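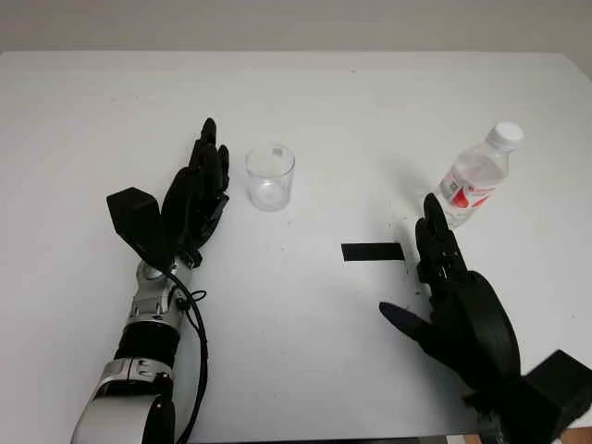

How to write a short bio for a fashion person

Casimiro Alcaraz, 18 Feb 2020

Quick one, as I keep getting asked. You've got a stylist, a writer, a model, whoever, and the mag wants a bio by tonight. Do it in this order.

1. Get the basics down
Full name, how they spell it, what they do now. Birthplace if they're happy with it. Skip age unless they gave it you. Ask for the job title in writing, "editor" and "editor-at-large" are not the same job and people get cross.

2. First line
Name, job, the one thing they're known for. Done.
e.g. Assunta Leone is a knitwear designer from Trolturville, best known for her winter shows at Brarno.
No "passionate". No "icon" either.

3. Career, oldest first
Training, first job, big break, now. Four jobs is plenty. If she spent two seasons folding jumpers in the Edico stockroom, put it in, readers like that more than the prizes.

4. Check every date
Twice. Old press releases are full of mistakes. I once had Assunta starting at Evangelista in January when she'd only had the interview, and had to ring round and get it changed in three places. If you can't stand a date up, leave it out.

5. Money
Don't guess. Those net worth sites copy eachother. If there's a real figure from a court paper or company accounts, say where it's from. Otherwise nothing.

6. Private life
Only what they've said themselves, on the record. Partner's name, ask first. Kids, leave out.

7. Cut it
300 words for a website page, 100 for a programme or the back of a lookbook. Write the long one first then chop. Adjectives go first, then the schools.

8. Read it out loud
You'll hear the bad bits. Usually the second sentance.

9. Send it over
Facts only for them to check, not the style. Give a deadline with an actual time on it.

Longer profiles, the 3000 word sort, need a proper interview. Will do a separate page on that when I get a minute.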